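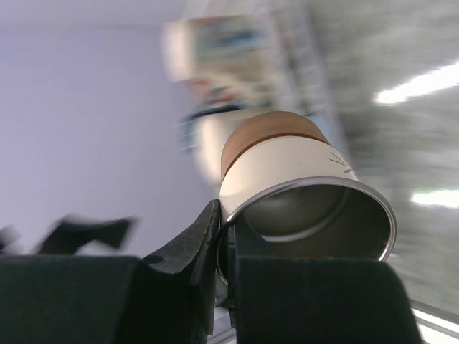

August, preseason notes, Terkdale

Repeat sprint test, 5 x 100 yards, 47 seconds between reps. Backs and receivers ran first, linemen after the water break. Rocío had the watch, I wrote splits.

Ayala held his pace through the fourth rep, then faded. Ocampo was even all the way – best he's looked since the ankle. Barajas skipped the last rep, calf tight, sent to Elvia for a look. 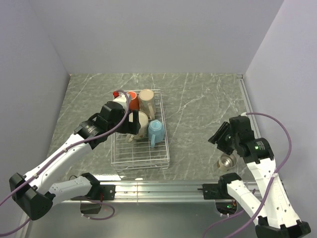 Second gate misfired twice on the far sideline – battery door again. Used hand times for those two and marked them H in the sheet. Don't mix them with the gate times when we compare to spring.

To do: rerun Barajas when cleared, new batteries, ask Valdovinos if the turf is free before 7.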